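13/06/2021 — kit news, done in a rush between loads

Right, kit. Long one this time, sorry, and I've got the dryer going so I'll be up and down.

First off thank you to everyone who brought stuff back after the March clear-out. We asked for old shirts, any state, and got far more than the cupboard at Jadodlow will hold. Prasanna has been through the lot once already and I'm on the second go. Bags are down the side of the hall until we finish. Please don't add to them!! If you've found another shirt under a bed, keep it till the swap.

### What goes where

- **Reds with the white stripe.** Still the home kit, still fine for matches. Wash inside out at 30, no softener, line dry if you can. The lettering goes crackly in a hot dryer and we can't get more of it done before autumn.
- **Old blues.** Training only. Juniors can have them for nothing, ask Anoma.
- **Anything with a hole bigger than a 50p.** Rag bag. Don't be sentimental, Alun.
- **Socks.** Pairs only. I have a carrier bag of odd ones and no wish for more.

### Folding (yes, again)

Had a moan about this last year and here I am. Shirts stuffed in a bag wet, come out creased and smelly and then somebody's child has to wear it. Sleeves in, sides in, up from the bottom, number showing. Takes a minute. Jamila does it in far less but she worked in a shop.

If you're on wash duty, sort by size BEFORE you fold. Mizanur did his batch the other way round and had to unfold the whole pile to find the smalls. He's asked me to say he has learnt.

Long sleeves are the awkward ones. Lay it face down, smooth the stripes flat, bring each sleeve across the back so it stops at the far edge. Then treat it like a short sleeve. White piping shows every crease so give it a tug along the seam first.

### Money and the new order

Quote from Trullberg came in at £1328 for a full set, printed. Skulleck were cheaper but wanted 150 shirts minimum and we are not that club. We've got about £300 in the kit pot, so it's no new reds this season, end of. Mend and make do. Anoma has red thread, white thread and a machine, and will do hems and split seams if you hand things over clean. Clean please. She's had two come with mud on.

Lui have offered us bibs at cost and I've said yes to those, should be here before the first session back.

### Still on the pile

- **Washed and folded:** all the small reds, most of the mediums, 7 goalie tops (two need elbows doing).
- **Left to fold:** the big reds, striped sleeves, piping, all of it, and they bunch up the second you lift them.
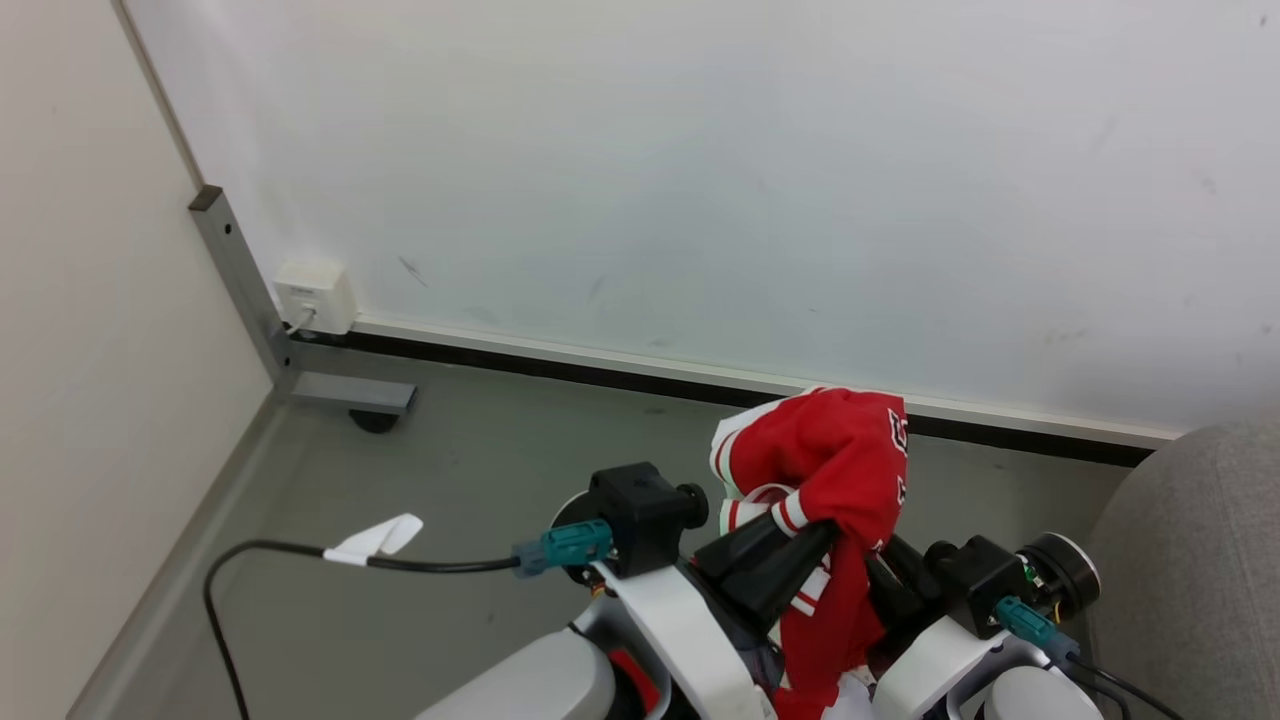 - **Left to wash:** one bag of blues, the bibs from the tournament, and whatever is in the holdall with the broken zip. I haven't looked.

### Swap morning

Ten till twelve at Jadodlow, side door. Bring what's too small, take what fits. No charge, no need to bring one to take one. Sizes will be on the tables in order, smallest nearest the door, and please put things back folded if you try them on. Tea if Alun remembers teh milk.

Need two more people for setting up from half nine. Text Prasanna or grab me at training.

Dryer's finished, got to go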